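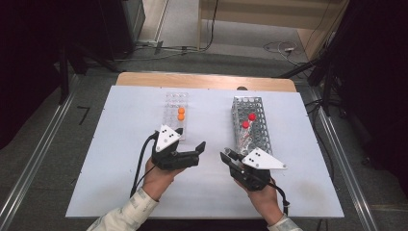
Caderno de bancada, setembro
Ensaio de germinação, lote Bendora (alface)

Retomei hoje o ensaio que ficou parado na mudança de sala. O lote Bendora chegou em saco de papel, fechado com fita, sem indicação do ano de colheita. Escrevi à Nornar a pedir a ficha e ainda não responderam. Enquanto não vier, fica registado como "idade desconhecida".

Semeei 100 sementes em papel de filtro, em placas, tampa posta mas não selada. Água destilada, sem nitrato. A Liv Sjögren sugeriu pôr nitrato de potássio logo de início, mas prefiro ter primeiro o valor sem nada para comparar com o lote Clernow, que foi feito assim.

Câmara a 20 graus, luz contínua. O termómetro de dentro e o do painel não concordam: o de dentro marca sempre mais baixo. Passo a anotar só o de dentro. Quem usar a câmara depois de mim, por favor não mexa no painel sem escrever na folha da porta.

Leitura do Clernow (semeado antes da mudança): 56 germinadas em 100. Fraco. Várias com a radícula curta e castanha na ponta, que contei como anormais e deixei fora do total. Bolor em 2 placas, as duas da prateleira de baixo, onde a circulação de ar é pior. Retirei-as, lavei a prateleira com álcool e deixei secar com a porta aberta. As placas restantes subiram um nível.

Dúvida para resolver: o papel novo (Ahuja) absorve menos do que o antigo. Com a mesma quantidade de água fica uma película à superfície e as sementes escorregam para a borda quando se pega na placa. Pode ser isso a causa do bolor e não a semente. Vou repetir o Clernow com o papel antigo, do qual resta meia caixa no armário do corredor, e com menos água no papel novo. Se os dois derem igual, o problema é do lote.

Etiquetas: o marcador azul sai com o álcool. Usar lápis na etiqueta de papel e colar por baixo da placa, nunca na tampa, para não haver trocas na leitura.

Por fazer:
Insistir com a Nornar sobre o ano de colheita.
Pesar uma folha de papel antigo e uma de papel novo, secas e depois de escorridas.
Preparar a solução de nitrato para a segunda série, como a Liv pediu.
Encomendar pinças de ponta fina, as que temos esmagam a semente de alface.

17h40: placas do Bendora na câmara, prateleira do meio. Primeira leitura daqui a quatro dias, de manhã, antes de regar.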